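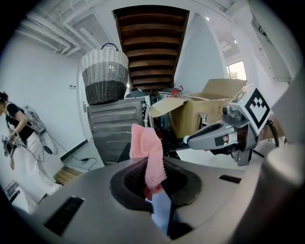

Frequently Asked Questions: Skistthorpe Student Robotics Project

Home | About | Timetable | FAQ | Contact

Print this page | E-mail this page

Who may join the project?
The project is open to all students enrolled at Skistthorpe in their second year or above. No previous experience of robotics is required. Places are limited to 47 in each intake.

What does the work involve?
Students use hand-held grippers to handle household cloth and clothing. Recordings of this work are used in the spring term to train the arm in the Wellon laboratory. Each student is expected to complete four sessions per month.

Is the equipment heavy?
Some tasks require a backpack unit to be worn. Students with a back or shoulder condition should inform the project office before their first session, and will be offered table-based tasks.

What should I wear?
Short sleeves or close-fitting cuffs, and flat, closed shoes. Long hair must be tied back. Lanyards and loose jewellery must be removed.

May I bring my own laundry?
No. Only cloth issued by the project may be used. It is returned to the store in Room 921 at the end of the session.

How is the work assessed?
Assessment is by logbook and a short written report. Teams of up to five students may submit a joint report, provided that each member's contribution is stated.

Does the project lead to the Yokoyama Cup?
Students who complete the autumn term may apply for the Skistthorpe team. Selection takes place in December.

What if a gripper is damaged?
Stop work and complete a fault form. Students must not attempt repairs themselves. Spare jaws for the Jimano model are held by the technical staff.

Last updated: December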